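Lirkdale robotics club moves hand truck task into simulation

Sat 24 July

The robotics club at Lirkdale College has finished the first stage of its summer project, in which students teach a software-controlled mobile base to approach, line up with and move a two-wheeled hand truck. All of the work in this stage was done in simulation. Tests on hardware will follow once the control code passes the club's own acceptance runs.

The project began in April, when the club entered the student section of the Dralberg Indoor Handling Challenge. The rules of that section ask each team to move a standard piece of manual handling equipment through a doorway and park it inside a marked bay, without contact with walls or door frame. Teams may pick their equipment from a short list. Lirkdale chose the hand truck over the flat trolley and the wheeled bin, on the grounds that its shape changes very little between makers and that a spare was already in the college stores.

Simulation work is carried out in Thampi, a room simulator which the club runs on two desktop machines in the electronics lab. Thampi builds furnished rooms from a text file of settings. Wall colour, floor finish, door angle, window position and loose items can all be varied between runs, so the perception code cannot depend on one fixed background. The club has prepared 104 room layouts so far. Most have a single doorway, and a smaller set have a window on one of the long walls with an outdoor view behind it, added to give uneven brightness across the camera image.

The students split the task into 5 steps: find the hand truck, estimate which way it is facing, drive to a point behind it, take hold of the handle, and tilt and push. Only the first three have been attempted. Facing direction gave the most trouble. A hand truck made of tube is mostly empty space when seen from the front or the back, and early versions of the detector tended to fix on whatever was visible between the rails. A doorway directly behind the frame was the worst case, as the upright edges of the door frame were read as part of the truck.

The present version looks for the wheels and the lower crossbar first and works upwards to the handle loop. The side rails are then fitted as a pair, with a limit on how far they may lean towards each other. If no pair can be found within the limit, the base moves sideways by a short fixed distance and tries again. According to the club's project log, this change removed most of the doorway errors, though a truck standing close to a wall still produces a wrong heading more often than the team would like. Shadows at the foot of the wall are thought to be the cause, and a test with the shadow strength turned down is planned.

Each version of the code is run 400 times before it is accepted. A run counts as passed if the base stops within the permitted distance behind the truck and within the permitted angle. Runs that time out are counted as failures. The log records the room file, the starting position and the final error for each run, and members are expected to replay at least the failed ones before changing any settings. The replay rule was brought in after an afternoon was lost to tuning a threshold when the fault lay in a badly placed door.

Path planning has been kept simple. The base plans on a flat grid taken from the room file, with a margin added around walls, doors and loose items. Doors are treated as fixed at whatever angle they are set to at the start of the run. The competition rules allow this, as the door on the Dralberg course is held open throughout. Loose items such as boxes are not moved by the base, and a path that passes too close to one is rejected.

For the hardware stage the club will use an Amulard base, on loan from the college's engineering department until the end of the autumn term. It has been measured and its turning limits copied into the simulator. The handle attachment is still being designed. Two versions are under discussion: a padded hook that drops over the top of the loop, and a pair of clamps that close on the side rails below the curve. The hook is lighter and easier to make - the clamps give better control when the truck is tilted back. Parts for both are being cut so that they can be compared on the bench.

Floor friction is the other open question. Thampi allows one friction value for each floor surface, and the club has been using a single figure in every room. Where the route crosses from one floor type to another at the threshold, a separate value will be needed on each side, and small steps may have to be modelled as well. Members have asked the organisers for details of the threshold strip used on the course.

Meetings continue through the summer in the electronics lab. New members do not need programming experience, but should be ready to spend their first sessions checking room files and replaying logged runs. The room files, the run log and the current detector settings are kept on the club's shared drive, and any student at the college can ask for read access.
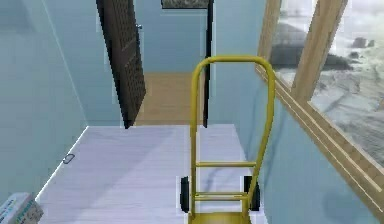
Other college news

Electronics lab opening hours for the summer are posted on the lab door. The soldering benches must be booked in advance.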